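为什么汽水会冒泡

拧开汽水瓶盖时会听到“嘶”的一声,接着瓶壁上出现许多小气泡。这些气泡里的气体叫二氧化碳。我们呼出的空气里也含有二氧化碳,它没有颜色,也没有气味。

一、气体怎样进入水里

气体可以溶解在水里,就像糖可以溶解在水里一样。溶解之后,气体的微粒分散在水的微粒之间,眼睛看不到。

二氧化碳能溶解多少,由两个条件决定:压力和温度。

压力越大,溶解得越多。工厂灌装汽水时,先把水冷却,再用较高的压力把二氧化碳压进去,然后立即密封。密封以后,液面上方的一小块空间里也充满二氧化碳,它压住液面,使水里的气体不容易跑出来。没有开过的汽水瓶捏上去很硬,原因就在这里。

温度越低,溶解得越多。把一瓶汽水放在冰箱里,另一瓶放在室内,同时打开,室内的那一瓶冒泡更剧烈,有时还会溢出来。

二氧化碳溶在水里以后,有一小部分与水发生反应,生成碳酸。碳酸是一种弱酸,喝汽水时舌头上的刺痛感主要由它引起。
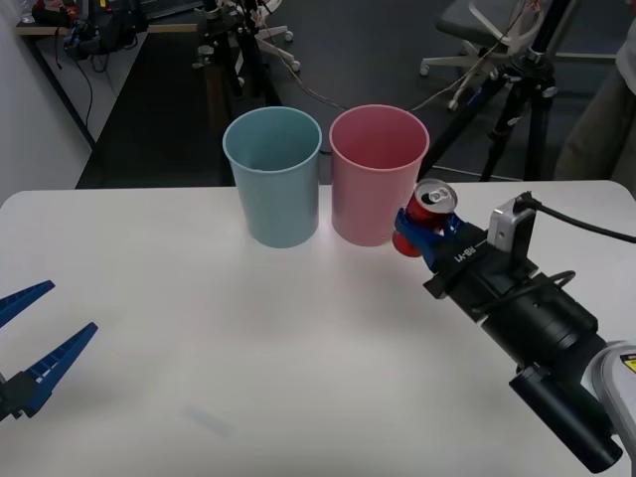 密封一旦被破坏,瓶内或罐内的压力就会迅速下降,降到和周围空气一样。这时水里的二氧化碳比它在这个压力下能留住的多,这种状态叫“过饱和”。多余的气体要离开液体,一部分从液面直接散到空气中,一部分聚成气泡升上来。金属罐的开口面积不大,像那个红色铝罐,拉环拉开后只露出顶盖上的饮用口,罐盖的其余部分仍然盖着。倒进敞口的杯子以后,液面与空气接触的面积变大,倒的过程又搅动了液体,气体散失得就快得多。

二、气泡从哪里长出来

仔细观察一杯汽水,会发现气泡常常从固定的几个点冒出来,一个接一个,排成一串。这些点叫“成核点”。

在水的中间凭空形成一个气泡很困难。水的微粒互相拉住,小气泡要把它们推开,刚一出现就会被压回去。如果杯壁上有一道细小的划痕,或者粘着一根细纤维,里面往往藏着一点空气。二氧化碳进入这一点空气,气泡就从这里开始长大。长到一定大小,浮力超过了它附着在杯壁上的力,气泡便脱离杯壁上升,原处留下的一点气体又开始长下一个气泡。

气泡在上升途中继续吸收周围的二氧化碳,所以越往上越大,速度也越快。

三、为什么摇晃后会喷出来

摇晃时,液面上方的气体被打散,变成大量极小的气泡混入液体。每一个小气泡都可以作为成核点。此时打开瓶盖,压力下降,所有小气泡同时膨胀,把液体一起推出瓶口。

摇晃过的汽水应当静置一段时间再打开。静置时,小气泡浮回液面,成核点减少。

四、观察实验:哪一杯先没气

材料:冷藏的汽水一瓶,相同的杯子2个,葡萄干6粒,钟表一个。

步骤:
1. 把2个杯子并排放在平稳的桌面上。
2. 将其中一个杯子用热水温过,倒掉热水并擦干。热水由大人来倒。
3. 沿杯壁向两个杯子慢慢倒入等量的汽水,不要倒满。
4. 向每个杯子放入3粒葡萄干。
5. 每隔一会儿观察一次,记录葡萄干是否还在上下移动,共观察大约13分钟。
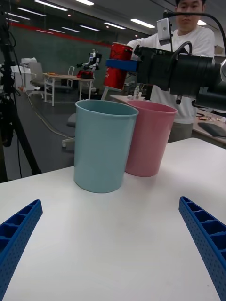 图2 浅蓝色杯和粉色杯,形状相同,杯口朝上。

葡萄干表面有许多皱褶,皱褶就是成核点。气泡附着在葡萄干上,使它的整体密度变得比汽水小,葡萄干上浮。到达液面后气泡破裂,密度重新变大,葡萄干下沉。哪一杯里的葡萄干先停止移动,说明那一杯里能放出的二氧化碳先变少了。

记录时请写明杯子的颜色和是否温过。如果两杯的结果差别不明显,可以换一瓶新的汽水重做,并把两杯的倒入量控制得更准确。实验用过的汽水和葡萄干不要再食用。

五、怎样让汽水保存得久一些

喝不完的瓶装汽水应拧紧瓶盖,放入冰箱冷藏。瓶内剩余的汽水越少,上方的空间越大,需要从水里跑出更多的二氧化碳才能重新建立压力,因此剩得越少,没气得越快。把瓶子捏扁再拧盖的做法效果不好:气体跑出来时会把瓶身重新撑开,空间又变大了。

词语解释

溶解:一种物质的微粒均匀分散到另一种物质里。
压力:这里指气体推挤容器壁和液面的作用。
过饱和:液体中溶解的物质超过了在当时条件下能稳定溶解的量。
成核点:气泡开始形成的位置。
密度:同样体积的物质所含质量的多少。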